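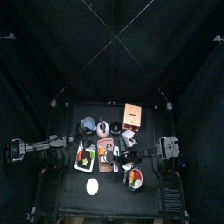
Zorica Omerović had told herself she would stay for one demonstration and then go and find the sausage sizzle, which was the proper reason anybody from Lalau Street came to an open day at all. She had caught the 342 bus from outside the chemist, with her good cardigan on and a packet of barley sugars in the pocket, and walked up the Zastudska driveway behind a family with a pram the size of a small car. And then she had come round the corner into the second hall and stopped dead, because there between two great grey and black arms was a play kitchen. It had a kettle, white and pink with a black handle, and a little cup in the same light blue as the one her Lenka used to serve her pretend tea in, and even a bit of carrot on a tray.

"You can come closer," said the young man at the desk. His badge said Velimir Zupan, and under that, in biro, "ask me!" with a smiling face. "It doesn't mind being watched. I mind a bit, but I'm getting used to it."

"I thought they built motor cars," said Zorica.

"Those are in the first hall. This one sets the table."

Well, she had set a table every night for most of her life, and she thought she might as well see how it was done. She took the plastic chair nearest the front, next to a boy with a lolly in his cheek, and put her handbag on her knees.

Reading time: 4 minutes
Print this story | E-mail this story

It was slow, she would say that for it. At home she could have had the soup out and the bread cut in the time an arm took to make up its mind about a plate. But there was something in the way it went about things, the lowering and the waiting, then the going down a little more, that put her in mind of her late husband Tomić (everyone called him by his surname, even his mother) when he was learning to hold the baby. He had been a big man with hands like shovels, and for the first month he would not pick Lenka up unless he was already sitting down.

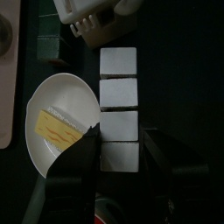 "How many times has it practised?" she asked.

Velimir looked pleased, as if he had been waiting since breakfast for somebody to want to know. "With this kitchen? 3,243 goes. I write every one of them up in the book."

"And how many were good?"

"2,068," he said, and went slightly pink.

Zorica thought about this while she unwrapped a barley sugar. She thought about the cups Lenka had broken, and the Christmas pudding that went down behind the stove, and the Lenetti dinner service, a wedding present, of which there now remained two saucers and a gravy boat. If anyone had kept a book on her own kitchen she was not at all sure she would have come out ahead.

"That's very respectable," she told him, and she gave him a barley sugar as well. The boy with the lolly was looking left out, so he had one for later.

She did not get to the sausages until nearly two o'clock, and by then they were down to the burnt ones, which she preferred.

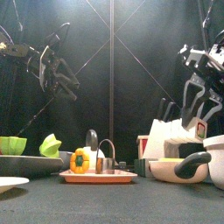

Wednesday

Lenka rang in the evening, as she always did, and asked what on earth her mother had been doing in a robot factory.

"I was visiting," said Zorica. She had the phone tucked under her chin and was laying the table for one, fork on the left, the second-best plate. "There's a nice young man there and he looks tired. They have it open again in December, and I said I'd bring him some poppy seed roll."

"Mum, you can't just take cake to people at their work."

"They had a little kitchen there, darling. With a kettle like yours."

There was a silence on the line, and then Lenka said, in quite a different voice, "Did it have the blue cup?"

"It did," said Zorica, and she pulled out her chair and sat down to tell her the whole thing properly, starting from the bus.

Comments (4)

marg_in_the_hills
Oh, I loved this. My dad was the same with my brother, sitting down only, and with a cushion under each elbow!

Peter W.
Good story but no open day I have ever been to had a bus that ran on time to it. More about the sausages please.

tilly73
Is there going to be a December one? I want to know if Velimir likes the poppy seed roll.

marg_in_the_hills
Tilly, of course he does. Everyone does.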